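News from the Packing Floor: The Arms Have Arrived

Sunday, January 20, 2019

Dear all,

First of all, happy new year to everyone, even though the month is already more than half gone. Several of you on the evening shift have been asking me in the hallway what exactly is going on behind the gray door at the end of the kitting line, and I've given such short and unsatisfying answers (usually with a sandwich in one hand) that I thought it was time to sit down and write it all out properly.

As most of you know, we pack the overnight kits for the Lemieux hotels and the ferry cabins, and we've been doing it by hand since we moved into this building. A kit is a simple thing until you've made a few hundred of them. Toothpaste, toothbrush, razor, a little bottle or two, everything facing the same way, pouch closed, next one. On a good day each bench turns out 204 kits, and anybody who has stood there through a full July knows what that does to the wrists and the shoulders. We had more sore-hand reports last summer than I ever want to read again, and that, more than any talk of speed, is what got the Ornon project started.

Ornon is our name for the sorting bench. The plan is that loose items come to the bench all mixed together, the way they do now when the cartons are tipped out, and a pair of arms puts them into baskets by kind. A person then takes the baskets and builds the kits. So the picking-through part, which is the part everybody complains about, goes to the machine, and the part where you need an eye for a crooked label or a bent pouch stays with us.

Ho-yin Cheng moved over from maintenance in the fall to look after it, and he has been wonderfully patient with all the visitors. He tells me the tubes were the easy ones to start with, being soft enough to forgive a clumsy grip. The bottles like to roll, and the toothbrushes are still the headache. The clear ones especially! When they lie across each other it's hard enough for a person to see which handle belongs to which brush, and the arms have the same trouble, only they don't get to mutter about it.

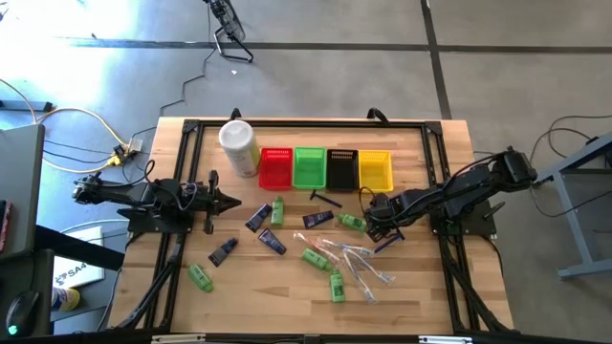

What changes for you

Between now and the spring, very little. Ornon will run beside bench 8 on the day shift only, and the kits for that bench will still be checked by hand before they go into the shipping cartons. Your hours stay as they are. I asked about this more than once at the Wident meeting, and I have it in writing that no one's job is being cut on account of the new bench. If you would like to read that letter, it's in the blue binder in my office, and you don't need to tell me why you want it.

Later on, the sorting station will become what we're calling a tending station. Whoever is on it will bring the mixed stock, clear the table when something gets stuck, swap the full baskets for empty ones and keep an eye on things. It will be its own line on the rota with its own pay step, and it will rotate, so the same two people don't end up there all year. I know a few of you actually like sorting (I was a sorter myself for a long time, and I did some of my best thinking there), and we'll keep one hand bench going for small orders such as the Fanance travel pouches, which change too often to be worth teaching to a machine.

Training

Ho-yin is running sessions of 57 minutes each, which I promise is his number and not mine. He wanted them to fit inside the hour with time to walk back. You'll learn how to stop the arms, how to start them again, and how to put the items out so they aren't all heaped in one corner. No computer experience is needed. The sign-up sheet is by the time clock, and please write clearly, as I couldn't read half the names on the last one.

A few small things

Please keep your hands away from the table while the arms are moving, even if a tube is about to go over the side. Let it fall. We have plenty of tubes.

Coffee goes on the shelf outside the door.

If you have a worry you'd sooner not raise in front of the whole group, come and find me after the Tuesday break, or drop a note in the box. I read every one of them, including the long ones.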